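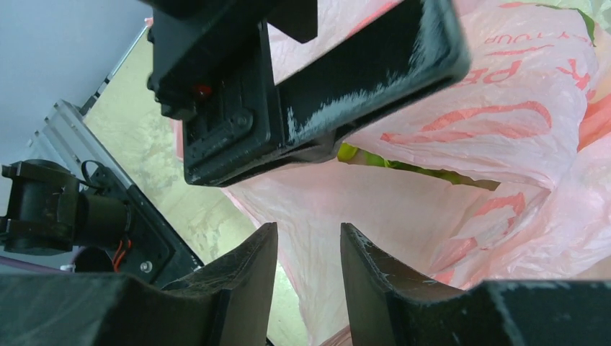 4. Setting up the crisper drawers

The Multetti 412 has two crisper drawers, each with its own humidity slide and a removable base tray. Fit the drawers before the refrigerator is switched on. If the cabinet has been laid on its side during delivery, complete Section 2 first.

4.1 Fitting the drawers

1. Remove the transit tape from both drawer runners.
2. Wipe the drawers with warm water and a little dishwashing liquid. Rinse and dry.
3. Place a base tray in each drawer, ribbed side up.
4. Tilt the front of the drawer up slightly, seat the rear rollers on the runners, then lower the front until it sits level.
5. Push the drawer fully home. A light click is normal.

Note: The left and right drawers are not interchangeable. The letter L or R is moulded into the underside.

CAUTION: Do not use bleach, methylated spirits or abrasive pads on the drawers or the glass shelf above them.

4.2 Setting the humidity slide

The slide opens or closes a vent at the front of the drawer lid.

Closed (high humidity): lettuce, spinach, silverbeet, herbs, broccoli, carrots.
Open (low humidity): apples, pears, stone fruit, ripe avocados, capsicums.

Keep leafy vegetables and apples in separate drawers. Apples give off ethylene, a colourless gas that yellows leaves early.

4.3 Loading

1. Take produce out of sealed plastic shopping bags before storing it. Moisture collects on the inside of the bag and the contents spoil sooner.
2. Remove rubber bands and wire ties from bunches.
3. Discard any bruised or split items.
4. Leave produce unwashed until it is needed. If it has already been washed, dry it well and line the tray with paper towel.
5. Fill each drawer to no higher than the moulded line.

Note: Potatoes, onions and whole pumpkins should be kept in a cool, dark cupboard -- not in the refrigerator.

4.4 After the first start

Allow the cabinet to run for 45 minutes with the doors closed before loading the drawers. Beads of water on the drawer lid during the first day are normal in humid weather. Wipe them off with a soft cloth. If they persist, move the slide one notch towards Open and check that the door seal is clean.

4.5 Replacement parts

Drawer, left or right: part 2828
Base tray: part 1585

Order through Khoury Appliance Spares, Flemavville. Quote the model number from the label inside the left-hand wall of the cabinet -- the carton number will not be accepted.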